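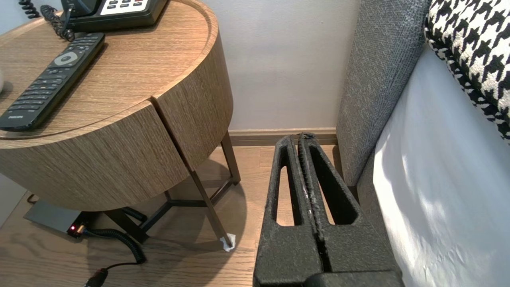
**Test kitchen notebook, February - rye starter, third go**

Right, so the starter finally smells the way I wanted it to. Sharp apple at the front and then something a bit like yoghurt, none of that nail varnish whiff we had through January. I fed it at 7 this morning with the Wirenholm dark rye and it had doubled before I'd even finished scaling up the tins. Very pleased!

Formula I used today, per tin:

- starter, ripe: 128 g
- Wirenholm dark rye: 300 g
- white bread flour (the Detavham one, green sack): 91 g
- water, hand-warm: 330 g
- salt: 8 g
- black treacle: a good dessertspoon, didn't weigh it, must weigh it next time

Did six tins in the end. Four plain, and two with caraway because I know half of you will moan if there isn't any. The caraway was toasted in the small dry pan until it just started to jump, then bashed up a bit with the rolling pin. Last batch I left it whole and kept getting it stuck in my teeth all afternoon.

Mixing was by hand with the big spoon. I did try the Sima mixer first, on the lowest speed, but this dough is more like wet cement than dough and it just climbed the hook and sat there going round. Scraped it all down, finished with the spoon, arm aches now. If anybody wants to try the flat paddle on it, please do, and write down how it goes.

**Scalding**

Bit of a change here. I held back 80 g of the rye from each tin's worth and poured boiling water over it (from the 330, so the total stays the same), stirred it to a paste and left it covered until it was barely warm. It goes glossy and oddly sweet, almost malty. Stirred that in with everything else. The dough was noticeably stickier than the unscalded lot, and it held its shape on the spoon a bit better too, which I wasn't expecting.

Note to self: let the paste cool properly before the starter goes anywhere near it. I got impatient with tin two and it went in warmer than I'd like. That one's got a T scratched on the greaseproof so we can compare.

**Proving**

Tins on the shelf over the ovens, damp cloth on top. I was looking for pinholes on the surface, and they turned up just before 11. Tin two got there well ahead of the rest, so the warm paste clearly gave it a shove. I smoothed the tops with wet fingers and dusted them with rye, heavier than you'd think, so that you get the cracked look.

**Baking**

Hot oven to start, 240, with a tray of water in the bottom for the first quarter of an hour, then down to 190 for the rest. The left side of the oven is still running hotter than the right (I've moaned about this before, see the malt loaf pages) so I swapped the tins halfway. Forgot to take the water tray out until late on. Tops are paler than last time and I'm blaming that.

Out of the tins straight away and onto the wire rack. All of them sounded nice and hollow apart from tin two, which was a bit dull, so that went back in without its tin for another ten minutes.

**Cutting**

I know, I know, rye wants a full day. I cut the end off one plain loaf at teatime anyway. Gummy near the middle, as it deserved to be, but the flavour's lovely - much rounder with the scald, and the treacle sits right at the back where I wanted it. Had it with butter and a bit of smoked mackerel. The other five are wrapped in linen and staying shut until tomorrow. Please don't touch them!

**For next time**

- weigh the treacle
- try scalding 100 g and see if it gets too sticky to handle
- water tray out at fifteen minutes, set the timer for it
- more salt? Felt a touch flat to me, happy to be argued with
- we've got one sack of the Wirenholm left. I'd like to run the same formula with the Nodska wholegrain rye, which is coarser and will probably drink more water, so start at 345 and see

Starter's back in the fridge, second shelf, in the jar with the blue lid. Fed at 4 with equal rye and water, so it'll want another feed before anyone bakes with it.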